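Rechercher un produit, une référence... OK

Sac kraft Ikum à poignées cordelette, carton de 200

Le sac en papier est un objet modeste à qui l'on demande beaucoup. On y jette trois paquets de biscuits, une bouteille qui n'avait rien à y faire, un poireau par principe, puis on s'étonne. L'Ikum a été dessiné pour les commerces qui en ont assez de voir leurs clients revenir avec une anse dans une main et un air de reproche dans l'autre.

Le papier est un kraft brun lisse, sans impression, fabriqué par les ateliers Stojanović. Il se plie franchement, marque peu et accepte le tampon encreur sans baver, à condition d'avoir un tampon correct (le vôtre, celui qui traîne dans le tiroir depuis l'ouverture, nous ne garantissons rien). Le fond est rectangulaire, collé en deux passes. Il se met en forme d'un coup de poing bien placé, geste que les équipes de caisse apprécient en fin de journée.
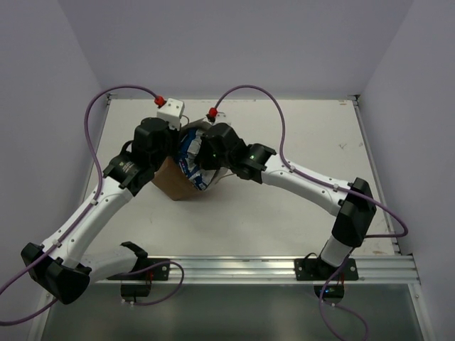
Côté poignées, nous avons abandonné le papier torsadé il y a quatre saisons. La cordelette coûte un peu plus cher, scie un peu moins les doigts et tient mieux au renfort intérieur. Yeshi Abdella, notre acheteuse, a reçu sept échantillons avant d'en accepter un. Le fournisseur s'en souvient encore.

Un mot sur l'humidité, puisque la question revient chaque mois de novembre : c'est du papier. Il supporte une averse entre la boutique et la voiture, pas une promenade sur la digue. Pour les surgelés et la poissonnerie, voyez plutôt la gamme Sinby, doublée, moins jolie et parfaitement indifférente à la météo.

Conditionnement : carton de 200 sacs, livrés à plat, par liasses cerclées
Coloris : brun naturel, et c'est tout
Poignées : cordelette claire
Référence : Ridix 349
Stockage : au sec, à plat, loin du radiateur de l'arrière-boutique

La personnalisation est possible en une couleur à partir de 4 cartons. Envoyez un fichier vectoriel - une photo de votre enseigne prise depuis le trottoir d'en face n'en est pas un. Anisa Sitompul s'occupe des maquettes et répond vite, sauf entre midi et deux, où elle déjeune comme tout le monde.

Les cartons entamés ne sont pas repris. Les cartons intacts le sont, port à votre charge, dans leur emballage d'origine et avec le bon de livraison glissé à l'intérieur.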